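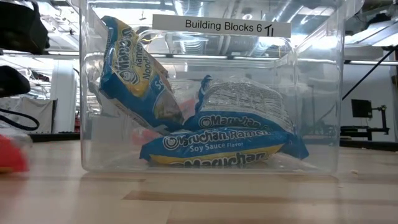

Yolanda Soler

Kitchen > Small Pantry > Dry Food

How to keep instant noodles in a clear bin

March 15, 2018 | by Yolanda Soler
358 shares | 5 comments

In my first apartment in Paredes the kitchen had one cupboard for all the food, and the noodles lived in the place where I pushed them. Some stood behind the flour, some fell down behind the rice, and every time I moved the oil bottle I heard a crunch. When I finally cooked them they were more like crumbs than noodles. I ate them, of course, but I was not happy.

Now I keep all the packages of ramen in one clear plastic bin without a lid. It is a small job and you can do it while the water for tea is boiling. I will explain it slowly, with the mistakes that I made, so that you can skip them.

What you need

One clear bin with straight or almost straight walls. Rounded corners at the bottom are good for cleaning.
A soft cloth and a little dish soap.
A marker.
A few white paper labels.
Your noodles, all of them. Look also in the bag you take to work.

Choosing the bin

Take one package of noodles with you to the store, or measure it at home and write the size on your hand. The package should lie flat on the bottom of the bin and you should still be able to put your fingers in beside it. If it touches the walls on all sides you will have to turn the bin over to get it out, and then everything else comes out too.

I prefer transparent plastic to a basket. Mine lets me read the Maruchan name and "Soy Sauce Flavor" on the flat package at the bottom, and I do not need to lift anything to know what is under there. A basket is prettier on an open shelf, I agree, but in a basket I forget things. My neighbor Bimla Bhardwaj uses baskets for everything and she has a very nice kitchen, so please do not think it is forbidden.

About price I cannot tell you much. The ones I bought were from a household store on Undovar Street which has closed now. Do not pay extra for a bin because it says "pantry" on the sticker. A bin for the office or for the bathroom cabinet has the same walls.

Step 1. Wash it and let it dry

Wash the bin with warm water and a drop of soap, also when it is new. Rinse it well. Then put it upside down on a towel and leave it alone until the next morning. I know this is boring. But in the rounded corners the water stays longer than you expect, and if you put the noodles in too early the wrappers stick to the plastic.

Do not use the rough side of the sponge. It makes small scratches, and after a year the clear bin is not so clear.

Step 2. Take out the packages that cannot stay

Put all your noodles on the table and check each wrapper. Press it gently at both crimped ends. If air comes out, the package is open somewhere, and you should cook it today or throw it away if you don't know how long it has been like this. Turn it around and look for the date too. On shiny wrappers the small print is hard to read under a lamp, so I go to the window.

A package which is only broken inside is still good food. I keep these apart and use them in soup, or in an omelet with green onion. Julián Carrasco, my brother-in-law, breaks them on purpose and puts them in salad with vinegar. I was doubtful, but then I asked for the bowl a second time.

Step 3. Put the first one flat

The first package goes flat on the bottom, near the front wall, with the name up. It makes a floor for the others.

If your bin is wide, you can put two flat packages side by side. Do not push a third one between them. The noodle block inside is stiff and it does not bend for you, it breaks.

Step 4. Lean the others

The next packages can stand against a side wall or rest on top of the flat one, a little inclined. I was trying for a long time to make them all stand in a line like books. In a small bin with few packages they always slide, and then you get angry for no reason. Let them lean. When you take one, the others move a bit and that is fine.

What I do pay attention to is the front panel. I like to have at least one package with its front facing out, so that the person who opens the cupboard knows what food it is. The back side with all the small text helps me only when I want to read the ingredients.

If you have many flavors, keep the same flavor together. Chicken on the left, soy sauce on the right, or the opposite. In our house we have mostly one flavor, so this step is very short.

Step 5. The label

Stick the label high on the front wall, near the rim. If you put it in the middle it covers the food, and then why did you buy a clear bin? Clean that place with a dry cloth first, press the label from the center to the sides, and wait a moment before you write on it, or write on it before you stick it. A label that goes down a little at one side still works. I don't take it off to correct it, because the second time the glue is never the same.

For writing I use a thick black marker. With a thin pen I had to come close with my nose to read my own letters.

Step 6. Find a place for it

The noodles do not like steam or sun. Do not keep the bin over the stove or beside the kettle, and not on the window shelf. A low shelf is better than a high one if you have children who cook for themselves after school. My son Teodoro was short for his age and he used to climb on the counter for his noodles, so I moved the bin down to the second shelf.

Leave some free space over the rim. You want to put your hand in and take the package from above without pulling out the entire bin.

How many to keep

This depends on your family. I buy when I see only one package left, and I don't buy more than the bin can hold without pressing. Once there was a good offer in the supermarket and my husband came home with two full cartons. They lived under the bed in the guest room until February of the next year. I still find it difficult to talk about this with a calm voice.

New packages go under, old packages go on top. It takes a bit more work when you come home with the shopping, but the old ones get eaten first.

Cleaning it later

When the bin is empty, before you fill it again, turn it over the sink and knock on the bottom. There are always some small crumbs and sometimes salt from a soup packet that opened. Wipe with a damp cloth, dry with another one. For fingerprints on the outside I use a cloth with a few drops of white vinegar. Keep the cloth away from the label or the ink can run.

5 comments

Melquiades Zamudio
Thank you for the advice on the window. I could never read the date on these wrappers in my kitchen. Do you keep the rice noodles in the same bin?

Yolanda Soler
No, they are too long for it. I have them in a tall jar with the spaghetti.

Bimla Bhardwaj
I saw my name! The baskets are staying.

Julián Carrasco
For the salad you must toast them in a dry pan first. She always forgets this part.

Melquiades Zamudio
Toasted them yesterday with some sesame. Very good, but watch the pan, mine got dark fast.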